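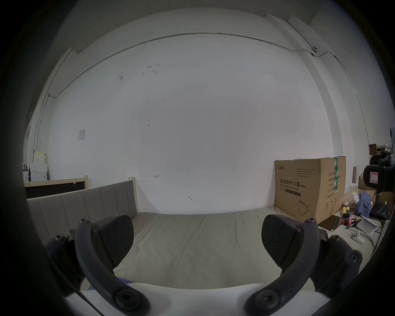
Mansa Boateng felt our last report spent too long on the money and too little on whether people were sleeping any better, and asked that we put that right this time. It was a fair point, and I have tried to take it to heart in what follows.

## Pirnville Sleep Well Project: progress to the end of February

As you know, your grant pays for evening classes and home visits for people in Pirnville who have had trouble sleeping for a long time – shift workers, new parents, and a good many older residents living alone. We have now had 139 people through the six-week course, and 90 of them have stayed on for the monthly follow-up evenings, which is more than any of us dared hope for when we first wrote to you.
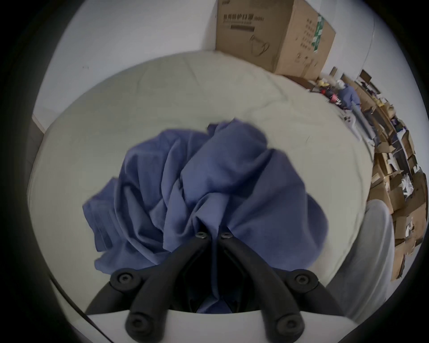
The follow-up evenings have rather grown a life of their own. Estela Figueroa leads them and has moved the start to seven o'clock, as the earlier time was no good for anyone coming off the day shift at Lurkudis. People bring their sleep diaries, compare notes, and stay for a cup of something without caffeine in it (the camomile has its critics).

Of those who filled in diaries at both ends of the course, 71 told us they were waking less often in the night. I should say that diaries are only diaries, and a few came back with whole weeks missing, so please read that with some caution.

### Home visits

Visits have been slower.
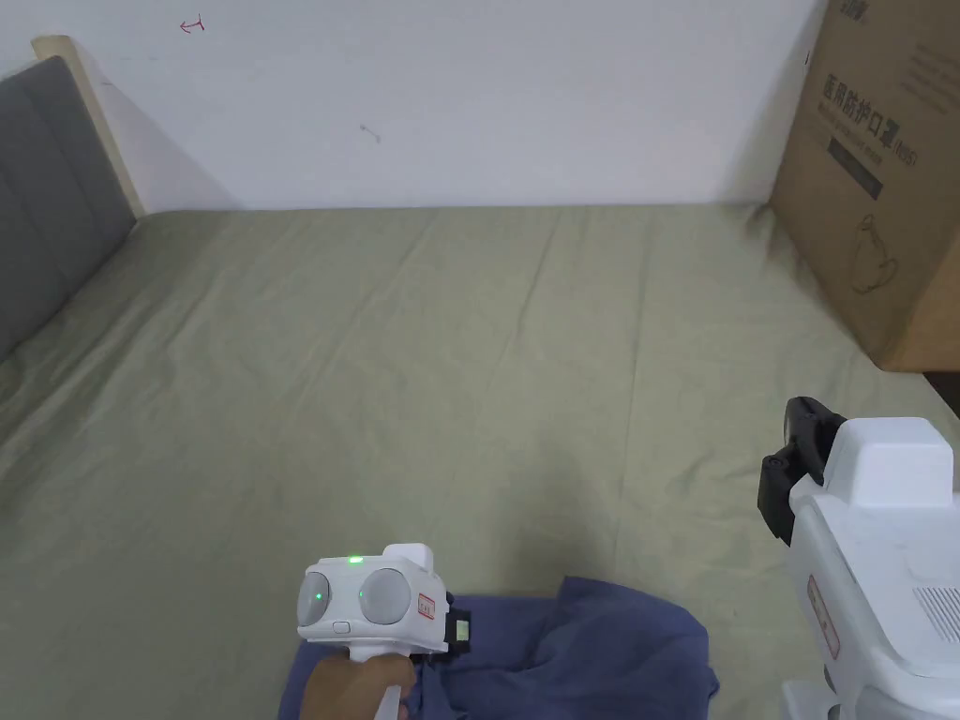

Domingo Domínguez was off for much of the winter with his back, and we fell behind. He is with us again now, and Sebastián Ulloa has kindly taken on the streets north of the canal. Most of what they talk about is plain stuff: light from the street, a regular getting-up time, phones left in the kitchen overnight.

### Money and next steps

We are within budget, apart from printing, where the second run of diaries cost £241 more than planned. We would like to move that sum across from travel, if you are happy for us to do so.

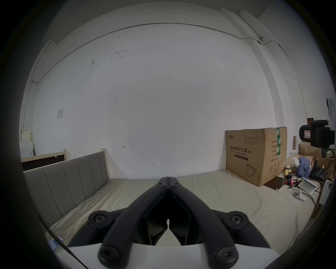 *Pirnville Sleep Well Project: bedroom*

The next course begins after Easter and already has a waiting list. I will send the full diary figures once Estela has been through them, and you would be very welcome at any of the evenings before then.

With warm thanks,
Domingo Cisternas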